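Thread: Cell 2 changeover, effect on pack-out staffing
Board: Automation on the floor

yurchenko_y
Posted December 2, 2021

We moved pack-out at the Pindthorpe site to a robot cell in November. Before that it was five people per shift hand loading cartons. Now it is two at the cell and three moved to incoming inspection. Throughput is 300 cartons an hour, same as before, because the case sealer is still the limit.

What changed is the kind of work. The two at the cell clear faults, swap totes and check picks on the wrist view. They are on their feet less and looking at a screen more. I have had complaints about both.

Interested in how other plants split the roles.

nboateng
Replying to yurchenko_y

We run a Drimus cell with the same split. The mistake we made was leaving pay grades alone. Fault clearing is a technician task and our people were still graded as packers. Two of them left before it was fixed.

Also, how much do your operators get out of the wrist view? Ours varies a lot.

yurchenko_y
Replying to nboateng

It varies here too. Some views are sharp enough to read a label. Others are gray with soft vertical shading and one pale streak down the middle, and the operator has to make a call on it or walk over.

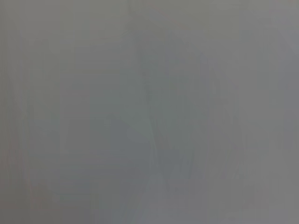
Who decides whether to restart the cell when the view can't be read?
The operator on shift decides, after walking to the guard door and looking in directly.

m.moroz
Replying to yurchenko_y

I disagree with leaving that to the operator. At our place the restart goes through the line lead. Seven steps on a card, signed. It is slower, but the operator does not carry the blame for a crushed carton.

wiroj_w
Replying to m.moroz

We tried the sign-off route. The lead was covering two lines and the cell sat idle waiting for a signature. Operators started skipping the card on night shift. A rule that gets skipped is worse than a shorter one that gets followed.

m.moroz
Replying to wiroj_w

Then the lead has too many lines. That is a staffing problem and should be written up as one.

R_Silina
Replying to yurchenko_y

Two points from the maintenance side.

1. Log every restart with the reason, even if it is only "view unreadable." Without that you can't argue for a service interval or for more people.

2. Rotate between the cell and inspection every two hours. We had people on the screen for a full shift and picks were being approved without a proper look by the end of it.

nboateng
Replying to R_Silina

Agree on rotation. It does mean training all five on fault clearing - budget for that before you tell management the headcount is settled.

yurchenko_y
Replying to R_Silina

Rotation starts next week. The restart log is on paper for now. I will raise the grading question with HR and post what comes back.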